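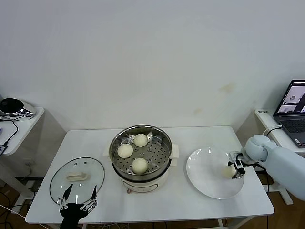 What stroke does a gripper need for a steamed bun?

More than the width of the bun, plus whatever error the arm brings to the approach. I budget 12 mm of clearance per side and treat anything tighter as a calibration test.

I have been comparing two controllers, the Trovum and the older Berisha, on the same pair of arms with the same parallel grippers. The task is moving buns between the steamer basket and a plate. Buns are a fair load for this. They deform early, they have no flat faces, and the skin records every mistake.

The Trovum closes on position and then switches to a current limit. At a limit of 200 mA the fingers stop on the skin and hold. At 670 mA they leave two grooves. The Berisha has no switchover. It drives to a commanded width, so a small bun slips and a large one gets squeezed. Toivo Lehtinen suggested a lookup table by bun size, and I got as far as writing the header row.

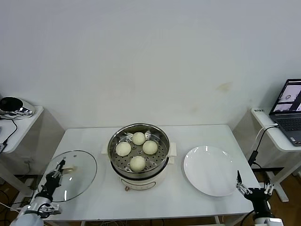
Should the glass lid be part of the same test?

Only after the bun grasps are repeatable. A lid knob is rigid and sits in one place, so it mostly tells you how good the hand-eye calibration is, and a bad result there says little about grip control.

I ran the lid separately on Tuesday with the Dondby wrist camera settings unchanged. Both controllers managed it once I lowered the approach speed. The Trovum logs finger current at 2,000 Hz, far more than I need, and the files get large. The Berisha logs width only.

For now the Trovum stays on both arms. Next is a set of softer fingertips from Grirton, same current limits, same basket. I still need to write the parser for the new log format.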